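Workshop Tips: Getting Good Work Out of a Bench Gripper Kit

Filed under: Small shop, Tools on trial

We have had the Nerkulier two-finger gripper kit on the side bench since December. It comes from Mizuno as a box of parts with a small arm, a power supply, a USB cable and a license for the Damance practice program. Ours cost 717 dollars with shipping. These are the notes I would have wanted before I opened the box. Most of them apply to any small gripper of this type.

Before you assemble it

Sort the screws by length first. The kit has two lengths that look the same in the bag, and the longer one will bottom out in the finger mounts and crack them. Lay them on a strip of masking tape and write the length next to each row.

Clear more bench than the instructions say. The base plate is small but the elbow swings out behind it. Ours hit the pegboard twice on the first evening. We now keep 46 inches of bench free and have moved the drill charger.

Clamp the base or bolt it down. The suction feet in the box hold on glass and on a clean laminate top. On our old maple bench they let go within an hour. Two C-clamps with scrap plywood under the jaws worked fine.

Run the cable up, over and down the back. A zip tie at the elbow should be loose enough to turn with one finger. If it is tight, the wrist will stall at the end of its travel and the program reports a motor fault that sends you looking in the wrong place.

Setting the fingers

Close the fingers by hand with the power off and look at them against a window. Light should come through evenly from base to tip. If it shows at one end only, loosen both screws on that finger, press the pads together and tighten again a little at a time.

Start with the grip force at 40 percent. Go up in small steps until the part stops slipping, then stop there. Kaede Kaneko, who shares the shop, set hers to full on the first day and crushed a foam float. Full force also warms the motor, and the kit shuts itself off for ten minutes when it gets too warm.

Wipe the pads with rubbing alcohol every few days. Sawdust is the main problem here. Wax from finished pieces is worse, and needs two wipes.

Do not put tape over the pads for extra grip. It creeps, and the glue gets into the hinge. Tuden sells replacement pads with a coarser face, four to a pack, and they press on without tools.

Practicing on screen first

The Damance program gives you a simulated bench with loose objects on it, and you drive the gripper with the keyboard or a game pad. Skip the guided lessons after the second one and go straight to the free bench. Set a timer for half an hour and spend it only on approach angles.

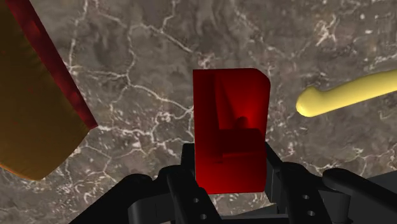 Choosing where to hold a part matters more than how hard you squeeze. With tall parts, I take a low grip for moving them across the bench and a higher one if they have to be tipped into a tray. The red block on the practice bench is a good one for learning the low grip, held at its lower end and standing upright between the fingers. It has a recess in its face with a ledge near the bottom, so turn the view and check what the pads will land on before you close them. The same habit carries over to real parts with grooves or steps. Leave space on either side for the fingers to open when you set the part back down.

Save your settings under a new name before you change surfaces or lighting in the program. An update wiped ours once.

Small jobs it does well

Holding a part while glue sets. Put wax paper on the pads for this and take it off afterward.

Moving knobs and blocks from the tray to the drying rack. Space the tray so each piece has a finger's width of air around it.

Dipping small pieces in stain. Bag the gripper in a thin freezer bag with the fingers poked through, and wipe them right away.

Jobs to leave alone: anything over 310 grams, anything near a running blade, and anything you would mind dropping.

What is wrong with it

The manual is thin and the wiring page is printed too small to read. Chiharu Yoshida at the Mizuno parts desk sent me a larger copy by email the same afternoon. The power brick hums. The wrist has a little play in it that gets worse with use, and a paper shim under the collar takes up most of it.

I would buy it again at this price for a shop that does repeat work in small pieces. For one-off furniture it would mostly be in the way. Spare pads and the wrist collar are the two parts worth ordering with the kit.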